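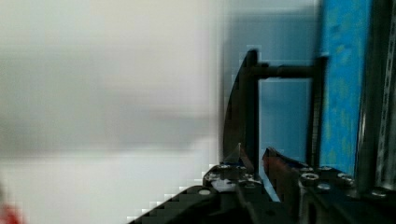

Black Metal Frames: Frequently Asked Questions

What are the frames made of?
All Usetti frames are steel with a black powder coat. The uprights and the crossbar have the same finish, so a frame can stand with either side to the room.

Which sizes do you sell?
The Dollow is 14 inches wide and fits on a desk or shelf. The Bouchard is 20 inches wide and 49 inches tall and stands on the floor. We don't cut frames to custom sizes.

What tools do I need?
A hex key, which comes in the box. Use the short end for the last turn on each screw. A power driver can strip the sockets, and we don't replace screws damaged that way under the warranty.

My frame leans to one side. What should I do?
Loosen the screws at both ends of the crossbar, set the frame on a level floor, and push the uprights until they stand straight. Tighten one end, then the other. If it still leans, check that both uprights are the same length. A few Bouchard frames were packed with mismatched posts in December, and we'll send the right one free of charge.

How much weight will the crossbar hold?
20 pounds on the Dollow and 49 pounds on the Bouchard, spread evenly along the bar. Don't hang anything from the uprights.

Can I join two frames together?
Yes, with the Skullamlow connector kit, sold separately. It has 2 plates and the screws to go with them. The kit doesn't fit frames of different heights.

How do I clean the finish?
Wipe it with a damp cloth and dry it. Dish soap is fine. Scouring pads and anything with bleach will dull the coating.

I scratched the coating. Can it be fixed?
Small scratches can be covered with black touch-up paint made for metal. Sand any rust off first and let the paint dry overnight before you hang anything.

Can I leave a frame outside?
No. The coating is for indoor use, and the screws will rust.

What is your return policy?
Unused frames can come back within 49 days in the original box. Please include the hex key and all screws. Refunds go out 14 days after the box reaches us.

Last updated March 31, 2026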